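Last revised 10/31/22. Applies to Trestero edge-glued tops in beech, birch and maple, oiled or unfinished. Lacquered tops are covered on a separate sheet.

## Delivery and storage

**How long should a top sit before it is installed?**

Leave it in the room where it will be used for 72 hours, flat, on at least three battens of equal thickness. Keep the factory wrap on for the first day, then remove it completely. A top that is unwrapped on one face only will cup.

**What moisture content is it shipped at?**

Eight percent, plus or minus one. If a pin meter reads above 11 percent on arrival, do not cut or oil the top. Send us the reading and the batch code from the underside.

**What is the standard length?**

Stock tops are 1,896 mm long. The deep version is 668 mm front to back. Both dimensions are trimmed square on all four sides, and the front edge has a 2 mm radius.
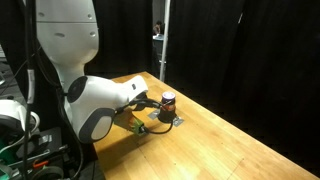

## Fixing to a frame or cabinet

**Can I screw straight through the rails?**

Only at the front rail, through a round hole. All other fixings need slots that run across the width of the top, front to back. Solid wood moves across the grain and hardly at all along it. A deep top can change by 4 mm between February and late summer in a heated building.

**Which screws should I use?**

Pan-head screws with a washer, long enough to enter the top by two thirds of its thickness. In damp rooms use type 316 stainless. Plain steel reacts with tannin in some species and leaves a blue-black stain. Drill pilot holes in every case.

**Can I glue it down?**

Do not glue it down. Silicone spots at the corners have the same effect as glue once cured, and we see split joints from both.

## Oiling

**Which oil is supplied?**

Tonik 308 in a one-liter can. It is a hardening oil. Mineral oil never hardens and should not be used under it or over it.

**How many coats does an unfinished top need?**

Three on the upper face and edges, three on the underside. The underside is where most installers stop at one coat, and it is the most common cause of cupping in the first year.

1. Sand to 150 grit with the grain. Finer paper closes the surface and the oil will not soak in.
2. Vacuum, then wipe with a lint-free cloth.
3. Apply the oil with a white pad. Leave 15 minutes.
4. Wipe off everything that is still liquid.
5. Wait 12 hours and repeat.

Lay used cloths out flat outdoors or put them in a metal can filled with water. Oily cloths in a heap can catch fire without a flame or spark.
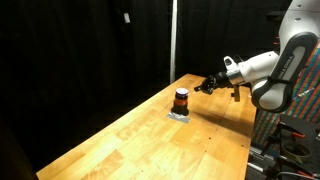 Callum Treloar

The sections below answer questions sent in by installers after the first version of this page. The wording of some has been shortened.

## Wear and repair

**The strips are different colors. Is this a fault?**

No. Strips come from different boards and are not sorted by color within a grade. The Benedetti grade is sorted and is priced accordingly. Light strips darken more than dark ones under daylight, so the contrast usually drops with time.

**There is a fine gap at one glue line. What should I do?**

Measure it in winter and again in summer. A gap under 0.3 mm that closes in humid weather can be left alone. An open gap at the end of a joint should be reported, with the batch code.

**How is a black ring removed?**

Scrub with a 5 percent oxalic acid solution, wearing gloves and eye protection. Rinse twice, dry overnight, sand lightly at 150 and oil again. Treat the full strip from end to end, or the repair will show as a pale patch. 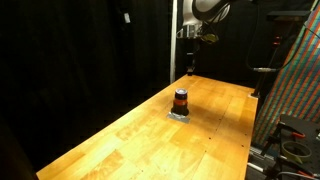 **How often should an oiled top be re-oiled?**

Twice a year in normal use, and every two months next to a sink. Drip water on the surface to check. If it soaks in within five minutes, the top needs oil.

**Is Prustuvov hard wax compatible?**

Over fully cured 308, after 14 days. It cannot be oiled over later without sanding back to bare wood.

**Who handles warranty claims?**

Begoñe Campos, technical desk. Include the batch code, the date of installation and a photo of the underside with the fixings in place.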